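Repainting and Rearranging the Study Corner in the Pleltden Common Room

Project report by Jaruwan Limsakul
Interior Spaces, second semester

Background

When our class was asked to pick a small indoor space and improve it on a student budget, I knew right away which one I wanted. The common room on the ground floor of Pleltden, the residence hall where I have lived since my first year, has a corner that everybody walks past and hardly anyone sits in. It gets decent light in the morning, it is far enough from the television that you can hear yourself think, and there is an outlet within easy reach on the window side. And still people would carry their laptops up three flights of stairs and work on their beds (I did it too, so I am not pointing fingers).

I asked the people on my floor why they never used it, and the answers were mostly some version of "it feels like a hallway." The old color was a strong mustard yellow, and years of chair backs and backpacks had left their marks on it. There was also a tall bookcase that jutted out and made the whole corner feel squeezed.

My plan was to give the corner a quiet color, take out what was in the way, and put in a plain work surface that two people could share. The budget was 40 dollars for everything besides the paint, which the hall agreed to cover.

Choosing the color

This part took me much longer than it should have. I brought home sample cards from the Banalov paint store and taped them up for a week in March so I could look at them at breakfast, in the afternoon and again at night with the lamps on. My first favorite was a soft green, but under the ceiling lights it went a bit sickly. A warm cream looked lovely on the card and then looked like old mustard again once it was on the wall, which made my roommate laugh quite a lot.

In the end I settled on a pale gray with a little white in it. I was worried it would be dull, and I will admit that on the card it is not much to get excited about. On a big stretch of wall, though, gray picks up whatever is near it – a bit of pink from one side, a bit of blue or green from the other – and it changes more than I expected as you move around the room. I also picked a matte finish so that the lamps would not bounce off it into people's eyes. 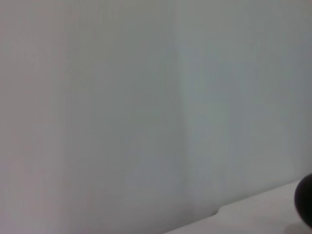 I decided early on that I would leave the walls bare for the first few weeks. Several friends offered me posters, and one very kindly offered a clock shaped like a fish, but I wanted to find out how the color and the table worked by themselves before hanging anything up. It is easy to add things later and much harder to get people to take them down again!

The work surface

For the table I looked at a Vedo desk that fit the space nicely but would have eaten the entire budget and then some. I bought a secondhand white top instead and set it on legs from the storage room. The top had a few scratches, so I cleaned it well and turned the worse side down. White was a practical choice more than anything. It keeps the corner bright, and papers and pens are easy to find on it.

The painting itself was done on a Saturday with two friends from the Yousafzai building next door. We put on two coats, with a long lunch in between, and moved the bookcase to the opposite wall before we started. I had not thought about how heavy it would be full, so we spent the first hour carrying books.

What I would do differently

I would buy better tape. The cheap roll pulled a little of the old paint off the window trim, and I had to go back with a small brush and fix it. I would also test the samples on larger pieces of cardboard, at least the size of a tray, and move them from one wall to the other. The small cards told me very little.

The lighting is still not solved. The ceiling lights are fine for talking but too weak for reading after dinner, and a desk lamp is next on my list, along with a second chair that matches the first one a little better than the one we borrowed from the laundry room.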